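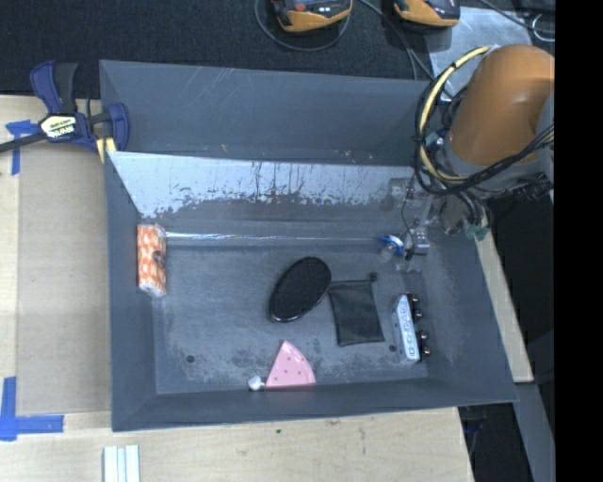

Sawsan Rawashdeh writes that she has been going to swing classes since June, that her suede soles now have the grip of a buttered plate, and that her teacher told her to brush them while her sister told her to throw them out. She would like to know which of them is right, and whether she can practise in the kitchen without wrecking either the shoes or the lino.

The teacher is right, Sawsan, though your sister may be going by the smell, and we'll get to that.

Brushing suede soles

Suede goes shiny because the nap gets flattened and packed with whatever is on the floor: wax, dust, spilt lemonade, other people's hairspray. A wire brush lifts it again. I use a Herker, the short one with the wooden handle, but anything sold for suede soles will do. Don't use the barbecue brush. I know it looks the same.

Hold the shoe firmly by the waist, sole up, and brush from heel to toe in short strokes. Then go back the other way, lightly. You want a matt, slightly furry surface. If you can see bare leather you've gone too far and should go and have a cup of tea.

Do it outside or over newspaper. The stuff that comes off is grey and clings to jumpers.

For the hard black patches under the ball of the foot, where the brush just skates over the top, rub with a scrap of coarse sandpaper, then brush again. People on the internet will tell you to finish with 800 grit. That polishes the sole, and you'll be back where you started with sore wrists.

Never wet them. If you've already wet them (everyone walks to the car in them once), stuff them with newspaper, leave them on their sides somewhere airy and brush when they're dry right through. Keep them off the heater. Heat melts the glue in the sole, and a sole coming away in the middle of a swingout gets you a lot of attention.

The smell

Take them out of the bag. That fixes half of it. A dance shoe zipped into a plastic bag in a hot boot in summer is a kind of yoghurt.

For the other half, put two teaspoons of bicarb in an old sock, tie a knot in it, and push one sock into each shoe overnight. Please don't tip the bicarb straight in. It gets into the stitching and comes out for weeks, usually on a black floor, leaving small white footprints to show where you went wrong. Cedar shoe trees work too and look as though you have your life in order. My partner wears a size 14 and no shop seems to believe in him, so his get a rolled tea towel.

Sprays mostly give you feet that smell of feet and pine.

Practising in the kitchen

Lino is fine in suede soles if it's clean and dry. Sweep first, then go over it with a barely damp microfibre cloth and let it dry. Kitchen floors carry a thin film of cooking oil, especially in front of the stove, and suede soaks it up happily. That's probably what did your pair in, if you've been doing your triple steps with dinner on.

Keep a second pair for home. They needn't be good. I bought mine at an op shop for 50 cents because one had no laces, and the cobbler on our strip glued suede on the bottom for rather more than that.

If you'd sooner not buy anything, wear thick cotton socks with the toes cut out. The heel slides, the toes grip, and you look like a Dickensian orphan with good timing. Full socks on a timber floor are how my neighbour met the dishwasher.

For turns and pivots, a portable board saves both floor and knees. Grallwood sell a folding one that I've tried at a friend's place and liked, except for the hinge, which finds your heel. A sheet of smooth hardboard from the hardware shop does nearly as well. Put non-slip rug matting underneath, the whole area and not just the corners, and tape the edges if you have children or a dog. Store it flat behind a wardrobe. Stood on end in the laundry it bows, and after that you're dancing on a Pringle.

Don't put talc on anything. Don't put floor wax on anything. A pinch of cornflour will make a sticky floor faster, and it will also make it faster for the person carrying the soup.

Noise, if you live above somebody

Old carpet under the board takes the worst of it. Practise the footwork small, with your weight low, and leave the stomping for class. The hall at Gramenell where I learned had a hairdresser underneath, and we all came out of it with very quiet feet.

The speaker matters more than your shoes. Stand it on a folded towel, off the benchtop and off the floor, and turn the bass down. Thirty minutes before the dinner hour is generally forgiven, the same at ten at night isn't.

Laces, heels, odds and ends

Waxed laces stay done up. You can wax ordinary ones by pulling them twice along a candle stub.

Heel tips: check them once a month. When the nail shows, it's already scratching somebody's floor. Clear plastic heel caps are cheap, come in far too many sizes, and pop off under the radiator.

Don't machine-wash dance sneakers. If you must, take out the insoles, use cold water, and don't act surprised.

A loose buckle elastic can be resewn with dental floss, unflavoured. It's stronger than thread and you've probably got some you aren't using.

Mark your shoes inside the tongue with a laundry pen. Half of any beginners' class owns the same black pair, and mine went home with somebody called Hijazi for a fortnight. They came back beautifully brushed, so I said nothing.

As for when to give up: if you've brushed and sanded and the suede is thin enough to show the sole underneath, get them resoled. Ask for chrome-tanned suede, and pick them up before your next class instead of on the way to it, so you can walk the new fluff off on your own hallway carpet first.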